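# Brulell Charcoal Table Grill

I sold my first one of these to a couple who eat out more than I do, and they called back a month later wanting a second for her parents. That's pretty much how the Brulell has moved ever since. It's a small clay tabletop grill for skewers, mushrooms, rice cakes, whatever you like to cook slowly while you sit and talk.

Mine lives on the back porch in Tivemwood and gets used most weeks from April on. The clay walls are thick, so the outside stays calmer than you'd expect – still, set it on the stone base that comes in the box and keep your sleeves out of the way. Four people can eat from it comfortably. Six can too, if nobody's starving!

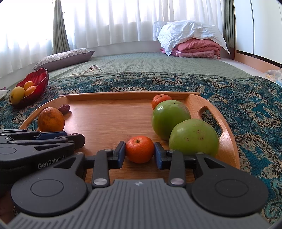
The charcoal question comes up a lot. I use the hard, dense kind from Flundodau, broken into pieces as long as my thumb. It takes forever to light (give it a good half hour in a chimney starter) but then it burns evenly through a whole dinner. Soft briquettes will work, they just smoke more and leave a lot of ash in the bottom tray. Please don't use lighter fluid. Clay soaks it up and your chicken will taste like a gas station until fall.

There are two versions this season:

- **Standard**, with the plain wire net
- **Mitsotakis-Vlachou edition**, with two steel bars for resting skewers and a deeper firebox

I'd get the second one if you do a lot of yakitori. The bars keep the meat off the metal, so it doesn't stick and tear when you turn it.

Each net is good for some 1,000 skewers by my guess, and replacements are always in stock. Never wash the clay part. Brush it out once it's cold, store it somewhere dry, and before the first real cook run a small fire in it for an hour with nothing on top. Little hairline cracks will show up after a while – mine has plenty and it cooks fine.

Grills ship double boxed. If yours shows up broken, send me a photo and I'll get another one out. Next batch lands in March.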